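Puvham Workshop Completes Overhaul of Two-Arm Handling Cell

August 27, 2026

PLADVILLE – The Puvham Automation Workshop has completed the overhaul of its two-arm handling cell and returned it to regular service, the organization announced. The work covered the grippers, the arm mounts, the cable runs and the calibration of both arms. It was carried out by the workshop's own technical staff under the direction of Noemí Ponce, head of equipment.

The cell is used to practice the handling of small household and personal items, including phones, packaged food and kitchen tools. It was first put into service in March of last year and had been running on its original finger pads and cables until the present overhaul. According to the workshop's maintenance log, operators had begun to report that thin, smooth objects turned slightly in the grip when they were lifted on edge. The reports concerned one arm more than the other, and they grew more frequent over the summer.

"Our first assumption was that the pads had simply worn down," said Ponce. "They had, and we replaced them. When the problem came back within a few days, we went through the rest of the arm from the base up."

That inspection found two further causes. The bolts holding one of the base plates to the side rail had lost part of their torque, which allowed a small amount of play at the shoulder. The closing position stored for the gripper was also out of date. It had been recorded with an earlier set of fingers and had never been measured again after the change.

Both base plates were taken off, cleaned and bolted down again to the torque given in the cell's setup sheet. The rail slots were checked for burrs before the plates went back on. The cables were then rerouted so that each arm can reach its full range without pulling on a connector, and the slack was set with the arm at its farthest point. One connector with a cracked housing was replaced.

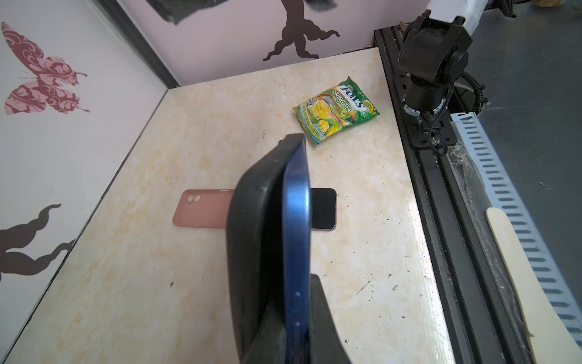 Calibration took up most of the remaining time. Each gripper was opened and closed 400 times without a load, after which its zero position was recorded again and compared with the earlier value. The wrist cameras were then aligned so that the tips of the fingers appear in the same place in every recording. Ponce said that this step is often left until last and then hurried, and that the new procedure gives it a fixed place before any test with objects is allowed to begin.

The grip tests followed. Under the new procedure, a phone must be picked up by its long edges, held upright and set down again without a visible change in its angle. Closing force is to be raised in small steps from the lowest setting, and the operator is to stop at the first value that holds. Staff are instructed to keep the fingers away from the side buttons where the shape of the phone allows it. Soft packets are tested separately and at a lower force.

The acceptance target was set at 93 successful lifts out of 100 for each arm. Both arms met the target, one of them at the second attempt after a finger pad was found to be seated at a slight angle. The pad was removed, the mounting face was wiped down, and the series was run again from the beginning.

Noemí Montes, who supervises the daily use of the cell, has issued a revised care schedule that takes effect at once. Operators are to wipe the finger pads with a lint-free cloth at the start of each shift and look at the cable loops at every joint before the motors are switched on. The bolts on the base plates are to be checked after every 20 hours of operation. Any pad with a cut or a shiny patch is to be replaced together with the pad on the opposite finger, and the closing position is to be measured again on the same day.

The schedule also deals with the state of the cell itself. Dust and fibers gather easily in the gaps along the rail and the cable duct, and these are now to be vacuumed on a weekly basis with the power off. Compressed air is not to be used near the joints. "It moves the dirt from the place where we can see it to the place where we cannot," said Montes.

Replacement pads and cables are being supplied by Zepeda, the workshop's parts supplier, under the existing service agreement. One complete set of pads for each arm will be kept on hand. The cost of the overhaul was met from the regular equipment budget, and no change in the booking rates for the cell is planned.

A second cell of the same layout, located at the workshop's Onholm site, will be inspected next. Its arms have seen less use, but its stored gripper positions date from the same period and will be measured again as a precaution. Bookings at Onholm will be suspended while the inspection is carried out – the dates will be sent directly to the groups concerned.

Operators who trained on the Pladville cell before the overhaul are asked to read the revised setup sheet and sign for it before their next booking. Questions about the sheet should be addressed to the equipment office, and faults should continue to be entered in the maintenance log at the time they are noticed.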